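Search this site
Enter keyword
Go

Does Cardboard Packaging Keep Food Cold Long Enough? Final Report, Intro to Materials

Background

Our group picked meal delivery boxes because two of us get them and the ice packs are always half melted by the time anybody is home. Most meal boxes that come to Dalen student housing ship in plain corrugated cardboard with some kind of liner. We wanted to know how much of the cold is kept by the box itself and how much by the liner. Also if a cheap paper liner could do the same job as foam, which the Dalen recycling center won't take.

Corrugated board is two flat sheets (liners — confusing, we say "facing" from now on so it doesn't get mixed up with the insulating liner) glued to a wavy sheet in the middle. The wavy part is called fluting. Air gets trapped in the flutes and still air is a poor conductor of heat, so in theory the board insulates a little. Flute size matters. Bigger flutes, thicker board, more air. Smaller flutes print better and hold up better to being crushed flat.
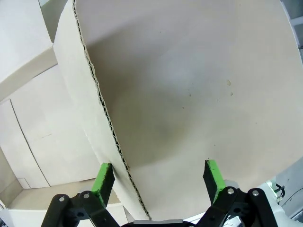 Report by Shinji Oshima for the packaging group
Submitted November 7, 2023

Corrugated edge, showing the fluting between the facings.

Method

We used boxes from one supplier, Skaltbridge, all the same size, all single wall. Three setups:

Box only, no liner
Box with foam liner
Box with shredded paper liner, sold under the name Trikex

Each box got 2 frozen gel packs and a sealed jar of water out of the fridge. Probe thermometer through a small hole in the lid, hole taped over. Boxes sat on a table in the Zetville building hallway, away from the window. We read the temperature every hour for 13 hours and stopped. The original plan was to go overnight but the building closes.

We repeated each setup on a different day. Hallway temperature was written down at the start but not during, should of done both.

Results

Box only warmed up fastest, no surprise. The jar went past fridge temperature before lunch both times. Gel packs were fully liquid when we opened it up.

Foam was best. Jar stayed cold the whole run, packs still had ice in the middle.

Paper liner was closer to foam than we expected. For the first half of the run the two curves are almost on top of each other, then paper starts to climb. At the last reading it was warmer than foam but still a lot colder than the plain box. On the second run the paper box had a lid that didn't close flat and it did worse. We kept that run in the graph but marked it.

Survey

We also handed out a short survey to 100 students in the dining hall. 23 said they get a meal box or grocery box at least once a month. Most of those said they throw the foam in the trash. Several wrote in that they would pay a bit more for packaging they could recycle, though we didn't ask how much more, so that is hard to use.

Discussion

The board by itself does not do much. Makes sense, the air layer in the flutes is thin, and a lot of heat gets in at the seams and where the flaps meet. Taping every seam probably would help the plain box more than thicker board would. We did not test that.

Moisture is the other thing. The bottom of the plain box was soft at the end of both runs from water condensing on the gel packs. Wet board loses strength and the flutes colapse when you press on it. The foam boxes stayed dry on the outside. The paper liner soaked up the water, so the box was fine but the liner was damp and clumpy, and we are not sure the recycling center takes it like that. We emailed them, no answer yet. Will add if they reply before the presentation.

Problems

Only two runs per setup. One thermometer was replaced between runs and the new one may read different. Somebody opened a foam box early to look, that hour is left blank in the table.

Next steps

Double wall board, taped seams, and a warmer room. If the class continues in January we would like to run it the full 24 hours somewhere that doesn't lock up at night. Raw readings are in the shared folder, tab 2.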